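Kiria Shares First Results From Vomer, Its Way of Teaching Robots Desk Work by Hand

RARKPORT, Sunday, January 23, 2022 - I'm Marina Manolakis, and I run the hand-skills research at Kiria. Today I get to talk about highlighters in a press release, which makes me very happy!

Vomer is our method for turning a person's hand movements into training material for a robot. A person in gloves does a small desk job while cameras and glove readings are saved side by side, and our software lines up the two (more fiddly than it sounds, believe me). We picked marking up paper for this round. Pressing a soft tip onto a page takes a light touch, and robots tend to be either too timid or far too keen.
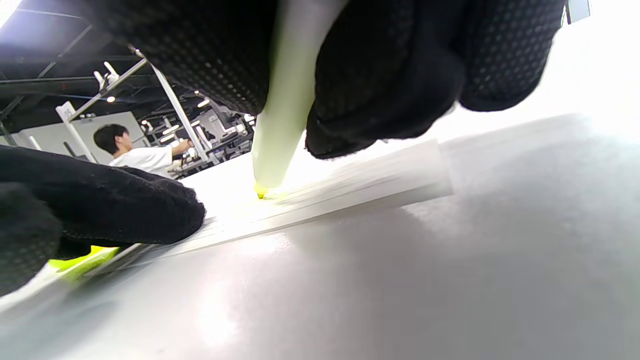 One hand steadies the paper, the other marks it.

The headline result: after 10 hours of recordings, our test arm made a clean mark on paper in roughly twice as many tries as it did with camera footage alone. Most of the gain came in the last bit of travel before the tip touches down. That's the stretch we care about most, and it's where plain video gives the software very little to go on.

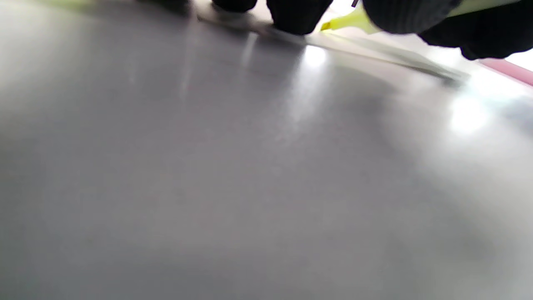 Yurt, our partner on the software side, would like me to be a bit more careful, and fair enough. Their view is that 2 kinds of pen and one table don't prove much, and that the numbers could slip once the paper is crumpled or the light changes. I agree, so that's what we're testing next.

We're also trimming the setup. Getting a new person strapped in and calibrated takes 10 minutes right now, and I'd love to see that drop before our open day in May.
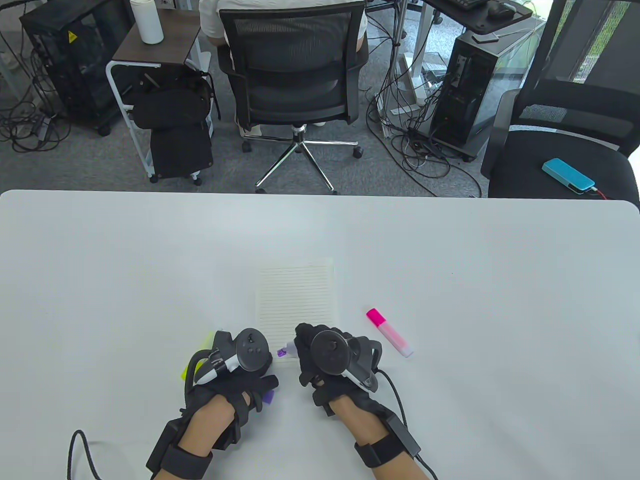 Notepad work in the gloves at Kiria.

The full write-up, including the runs that flopped, is available from the Kiria press desk in Rarkport. Ask for the Vomer notes.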